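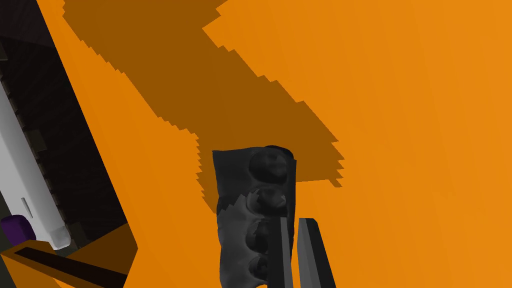 Orange surface with a jagged-edged shadow, computer rendering.

Flaria is a private nature reserve and walking safari area on the Prultomeck River, known for its superb birdlife and quiet trails. It opened to visitors in May 2000 and is run by Kuusisto, a small tour company. The reserve has 27 miles of marked footpaths, and walks last from three hours to five days.

Guests sleep at Itamik, a riverside tent camp with wonderful views over the floodplain. Herons, storks and kingfishers feed within sight of the tents, and early mornings are especially lively! Night walks are offered in the dry season only.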